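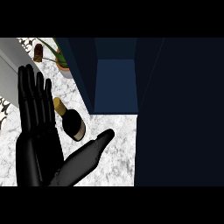

Gurgate Lock & Key
28 June 2022

Posting a few notes this week on rekeying, mostly for people who just bought or rented a place. We get the same questions on the phone every day, so I'm putting the answers in one spot.

First one. Rekeying and replacing are two different jobs. Rekeying means the lock stays on the door and we change the pins inside the cylinder so the old key stops working. Replacing means new hardware. If your lock is in decent shape, you most likely want a rekey.

What we need from you: a key that works. If you have it, the cylinder comes out clean and the whole thing goes fast. If you don't, we have to pick it or pull it another way first, and that adds time to the bill.

How long does it take? A normal front door with a knob and a deadbolt takes me 18 minutes with a working key. Older mortise locks take longer. I can't tell you how much longer until I see one.

Yes, we can make the front, back and garage side door all work on one key. They have to use the same keyway. If your front door is one brand and the back door is another, they usually can't share a key unless one of them is swapped.

Easy way to check before you call: take your front door key and try to slide it into the back door lock. Don't turn it. If it goes all the way in, they probably share a keyway. If it stops at the tip, they don't.

Had a building on Senine Street in March where the owner wanted 13 units rekeyed in one day. We did it, but only because he had every key tagged and laid out by unit number. If you manage apartments, please tag your keys.

Same building, one door had been painted over so many times that the screws on the strike plate were filled in. Had to dig the paint out with a pick before I could back them out. Scrape the screw heads after you paint. Takes a minute.

Someone asked about "Do Not Duplicate" stamped on a key. It's a request. Plenty of shops and most machines will copy it anyway. If you want real control over copies you need a restricted keyway, where the blanks are only sold to certain shops and you sign for each copy.

Restricted cylinders cost more. For a single house I usually don't push them. For an office where people come and go, or a rental with a cleaning crew, they make more sense.

Smart locks. Many keypad deadbolts still have a regular key cylinder. When you move in, people remember to change the code and forget the key. The last owner's key still opens that door. Get the cylinder rekeyed too.

Also clear out all the old codes, including the master code. The steps are in the manual. If you lost the manual, look for a model number on the inside half of the lock and search for that.

If your deadbolt only turns when you pull or lift the door, the lock is probably fine. The door has dropped or the frame has moved. Tighten the top hinge first. If that doesn't do it, put one long screw through the top hinge into the stud. Try that before you pay anybody to change the lock.

Do not spray cooking oil in a lock. I cleaned one out last week on the Lagos Road side of town and it was solid gum in there. Dry lube made for locks, one short puff, run the key in and out a few times, wipe the key off. Once or twice a year is plenty.

Pricing, since it came up in the replies. I don't post a flat price because the number of cylinders changes it. What I will do is give you the full price on the phone, with the trip included, and write it down before I start. If any shop won't do that, call a different one.

Be careful with ads that show a very low service fee and no company name. Ask what the legal name of the business is and whether the tech has ID. Ask if they plan to drill. A standard house lock can usually be opened without a drill.

Lockouts get handled ahead of rekeys. If I'm at your house doing a rekey and a call comes in for a kid or a pet locked in a car, I may have to step out and come back. I'll tell you if that happens and it doesn't cost you extra.

Before I get there, please clear the inside of the door. Coat racks, shoe benches, whatever is in the way. I need it to open all the way, and I need a place to put a small mat down.

We rekey mailbox locks only if you own the box. Cluster boxes at apartments and newer subdivisions go through the post office or the property manager, depending on who owns them. Ask them first.

Shop is at 502 Gurgate Avenue, in back, door on the alley side. You can bring loose locks in and it's cheaper than having me drive out. Bring the key with them.

Closed Sundays except for lockouts. Leave a message with the street and the number of doors and I'll call back the same day.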